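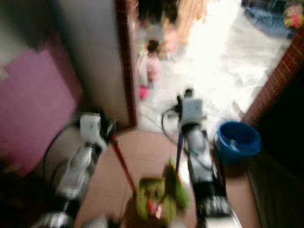
Mobile arms in homes: what is your rule for doorways?

Started by perar_k, 2021-11-08

perar_k
Hello all. I am writing the house rules for our team, because until now we had only habits. We work with a two-arm mobile base, teleoperated, on cleaning tasks in lived-in homes. The lab part is well covered, we have the risk assessment and the stop procedure on paper. The home part is one page, and half of this page is about shoes.

My question is about doorways. A floor task often ends up near a door, and the next room belongs to the family. In the picture the arms are on the tile side with the two sticks and the bucket, and a small child is standing in the room beyond. What do you write for this case? At the moment our text says "keep a safe distance from persons". I find this too weak, as every operator reads it in a different way.

Draft so far:

1. The spotter stands where he or she can see both sides of the door.
2. The operator does not move the base through a door when a person is in the next room.
3. When a child is visible, the arms stop.

Number 3 is the one where we disagree among us. Please be critical.

gamascombe_floor
Number 3 is correct and I would not change a word. With us it is the same for adults who are not briefed. Arms stop, tool goes down to the floor, and we wait until the spotter says "clear" in a loud voice. We lose time with this. So be it.

tworivets
I disagree with "visible". In an open house you can see a child through two doors and a garden window. If the arms must stop each time, the operators will begin to ignore the rule, and then you have a rule which is ignored also when it matters. I prefer a distance. Ours is 2 meters from the longest reach of the arm with the tool in the hand. The tool is important! Many people measure from the gripper and forget that there is a long stick in it.

gamascombe_floor
Who measures the 2 meters while the operator is working? A child does not walk in a straight line at constant speed. "Visible" is a stupid rule maybe, but everybody can apply it in the same way.

tworivets
We put tape on the floor before the session, one line. The spotter looks at the line and not at the child. When somebody crosses it, stop. It needs no judgment.

gamascombe_floor
And if the family does not like tape on the floor?

tworivets
Then a cord, or a closed door. If they accept none of these we don't do the session in that room.

Ans Nijs
I come from the safety side, not from robots, so forgive me if my terms are not the usual ones. I see two different things mixed in the draft. One is the protective stop, which must function whatever the people do. The other is behavior of the team. Rule 3 is behavior. Please do not let it take the place of the first. If your stop depends on a spotter who shouts, you have one person between the arm and the child, and this person also has a phone in the pocket.

About the content: I would write two zones. In the outer zone, reduced speed and no lifting of tools from the floor. In the inner zone, stop. The line from tworivets can be the border of the inner zone, and the doorway itself can be the border of the outer one. Then you have both ideas and you can finish the quarrel.

perar_k
Thank you, this is useful. The stop is separate with us: the spotter has a wireless button and the base has its own. But it is true that the draft doesn't say it, and a new person would not know. I will add it.

A question on reduced speed. Do you fix a number, or a mode?

Ans Nijs
A mode, which the operator can't leave without a second action. A number in a document is soon forgotten.

habte_ops
We run Zundon bases, similar work. Some points from our list that I don't see in yours:

Bucket. It counts as an obstacle and as a hazard, also when nobody is using it. With us it never stands in or beside the doorway, because this is where people step without looking. Put it on the far side of the room, behind the robot.

Cables. Every loose loop on the arm gets tied before the session. We had a loop that caught on a door handle. Nothing broken, but the operator did not understand why the arm was not going where he wanted, and he pushed more.

Things that lean. Boards, panels, mats standing against a wall. Lay them flat or take them out of the room. A moving elbow does not need much to bring one down.

Long sticks. If both hands hold a tool, put one down before you turn the base.

moppet_9
The last one I don't agree with. If you work with a tool in each hand, you lose the grasp each time you put one down, and then you have a stick lying on the floor where people walk. We keep both in the hands but bring them vertical and close to the body before turning.

habte_ops
How do you check "vertical and close" from the head camera? Our operators can't see the end of the stick when it is near the base.

moppet_9
The spotter checks. I admit it makes one more job for the spotter.

Karlijn Segers
Please be careful with this "one more job". I have been spotter for 22 sessions and in the bad ones I had the line, the cables, the button, and the father of the family asking me what the robot costs. We changed after that. The spotter has two duties only: watch the people, hold the button. Everything else is checked before the start or by the operator.

We also made a second role that we call the host. The host stays with the family, in the other room, and comes from our team. The parents should not be asked to keep the children away, because they live there and they have other things to do. For a short session of 15 minutes this feels like too much staff. We do it anyway.

gamascombe_floor
The host is a good idea. Is it always possible for you to send three people?

Karlijn Segers
No. When we are two, we only work with the door closed.

tworivets
This I can support. I still think "visible" alone is a bad rule, but with a host the case happens less.

lurker_dk
Small question from a beginner. Is there also something about the pictures? A family may agree to the robot and not think that the head camera looks through the door into the living room.

perar_k
Yes, we have a separate consent page, with a line for each room that can be seen, not only for the room where we work. It must be signed by a parent when there are children in the house. Also the family can ask us to delete a session up to 8 days after. I recommend to explain this with the camera view on a screen, standing in the real room. On paper people don't imagine how much it sees.

Version 2 of my draft, after your comments:

1. The protective stop works independently of these rules and is tested before each session.
2. Doorway is the border of the outer zone: slow mode, tools stay low. Taped line is the border of the inner zone: stop.
3. A child in the outer zone and no host present: stop.
4. Spotter has two duties, people and button.
5. Before start: bucket away from the door, cables tied, leaning objects laid flat.
6. Turning the base with two tools: open, see the discussion.

gamascombe_floor
I would still stop for every child, host or no host. But number 3 is written clearly and I can live with it in your house, not in mine.

habte_ops
For number 6, test both ways with an empty room and write down which one your operators do with less mistakes. Then post it, I want to know.

perar_k
Will do. We have sessions until the end of the month, I will come back to this thread after.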